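Reviewed 6/10/20, version 2 of the desktop client.

# Wiltance: a bond ladder and rate-scenario tool

Wiltance is a planning program for people who hold individual bonds and CDs and want to see what a change in rates does to the whole set. I have used it since August, first on the trial and then on the paid plan, to manage a ladder that had previously lived in a spreadsheet. It replaces most of that spreadsheet. It does not replace a broker, and it cannot place orders.

## Setup

Holdings go in by hand or by CSV. The importer expects CUSIP, face amount, coupon, maturity and purchase price, in that order, and rejects the file if a header is missing. It accepts up to 300 rows. My export from Benavides, the discount broker where most of the ladder sits, needed one column moved and the dollar signs stripped. The Flostaline export loaded without changes.

Accrued interest paid at purchase is not imported. It has to be typed into each lot under "Adjustments", and until that is done the yield figure for any bond bought between coupon dates will be slightly off. The manual mentions this on its last page.

## Scenarios

The scenario panel is the reason to buy the program. You enter a parallel shift in basis points, or set each point on the curve separately, and the ladder is repriced. Results are shown as change in market value, change in duration and change in reinvestment income over the chosen horizon.

I ran a 200 basis point rise against the full ladder and compared the output with a cash flow model built separately. The price changes matched to the penny on noncallable Treasuries. Callable agency bonds were further apart – Wiltance assumes the issuer calls at the first date on which it would save money, with no allowance for issue costs. That is a simple rule and a harsh one when rates fall. There is no setting to change it.

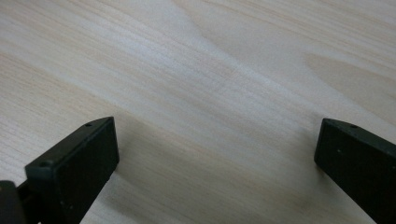 *Pale wood surface with a wavy grain.*

Negative yields are handled properly, a point on which many older tools fail. The curve editor takes a minus sign and the chart axis adjusts. Discount factors above one are carried through without an error message.

## Reports

Three reports are offered: maturity schedule, income by month and exposure by issuer. The income report is the best of them. It separates coupon from principal and flags any month with no cash coming in. The issuer report treats a parent company and its finance arm as two names, so concentration can be understated. You can merge them by hand, but the merge is lost on the next import.

PDF output is clean. Spreadsheet output writes dates as text, and they must be converted before sorting.

## Price and alternatives

The license is $183 a year for one user. Price quotes are delayed to the prior close, which is adequate for a ladder held to maturity. Telumard does similar work and has a better call model, but it charges extra for municipal bonds and its curve editor allows parallel shifts only. For a portfolio made up mainly of callable paper, I would pick Telumard. For Treasuries, CDs and plain corporates, Wiltance is the stronger choice.

## Remaining problems

- Step-up coupons must be entered as separate lots.
- TIPS are repriced on real yields, but the inflation accrual has to be updated by hand.
- Undo covers the last edit only.

Support answered a question about TIPS by email and confirmed that index data is planned – no release date was given. I renewed for another year and still keep the old spreadsheet for the callables.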